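**Progress report – shared office, second period**
Prepared for the Prurnel small workplaces fund
Covers the work up to the end of October

We asked for money to make one rented office on the Esteves side of the building fit to work in, and to find out whether tenants would keep it that way without being nagged. The first half is going well. The second half is going the way it goes in any house with a teenager in it.

### Where we are

The room has its floor back. At the time of the last report the wood planks were mostly a rumor under flattened boxes, a rolled carpet and eight broken desk drawers that had outlived their desk. All of that has gone to the Urham depot in two trips. The depot charged us for the carpet and took the drawers for free, for reasons we did not ask about.

The white desks are in place. We bought them second-hand from Rorkon, who were clearing a floor of their own, and the price left enough over to pay for the gray partition. The partition was not in the original plan. It went in after the first week, when it became clear that people sitting across from each other will talk, and that people who are talking do not file anything.

The chairs are black office chairs on casters. They roll well, slightly too well, and we have stopped being surprised by where they are in the morning.

### Cloths and wiping down

Your reviewer asked for more on the cleaning routine, so here it is at greater length than it deserves.

We replaced paper towels with washable checkered cloths, blue and white. There are 14 of them. The idea is that a cloth gets used on the desk, goes into the wash bag, and comes back on Tuesday. In practice a cloth gets used on the desk and then settles somewhere it likes. The favorite place is the back of a chair. We put up two hooks by the door in August, at a good height and easy to reach, and they have so far been used for umbrellas.

We have decided to stop fighting this. A cloth on a chair back gets picked up by the next person who sits down, which is more than could be said for the paper towels. The folding instructions have been taken off the wall. What we ask now is that cloths are handled at the end of the day: picked up, shaken out, and either hung or bagged. Bunched is tolerated. Left on the floor is not.

Spending on paper goods has dropped to nothing. Laundry costs have risen from nothing, so please read those two sentences together.

### Cables

This is the part of the report where we would prefer you skimmed.

The plan called for cables to be clipped under the desks, with a power strip fixed to the wall. The wall turned out to be the kind that does not hold screws, and the power strip is still on the floor with its long lead running back to the desks. The clips have arrived. They fit a thinner desk than the one we own. Until replacements come, there are loops on the desktops and a few hanging over the edge, and we ask people to lift their feet.

We did look at running power down from the ceiling, where there are already enough pipes to suggest that somebody once had a similar thought. The landlord's answer was brief.

### Money

We have drawn five of the eight payments in the award. The 1000 set aside for furniture is spent, including the partition. The cable line is mostly untouched, for the reasons given. We would like to move part of it to lighting. The long tubes on the ceiling are bright enough to operate under, and two tenants have asked for something gentler over the desks.

### Before the next report

- Power strip off the floor, one way or another
- Clips that fit the desk we have
- A lid for the wash bag
- A decision on the hooks, which may officially become umbrella hooks
- A quote for lamps, if you agree to the change above

### Pictures

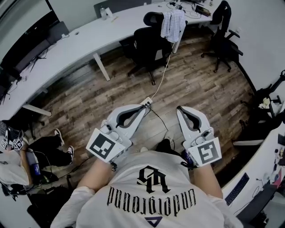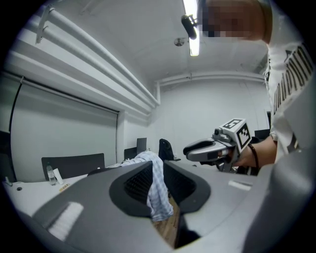
*The office during the current period, with a checkered cloth in both pictures: over a chair back in the first, picked up in the second.*

Receipts are in the shared folder under Esteves, apart from the one for the carpet, where the depot gave us a ticket stub and wished us luck.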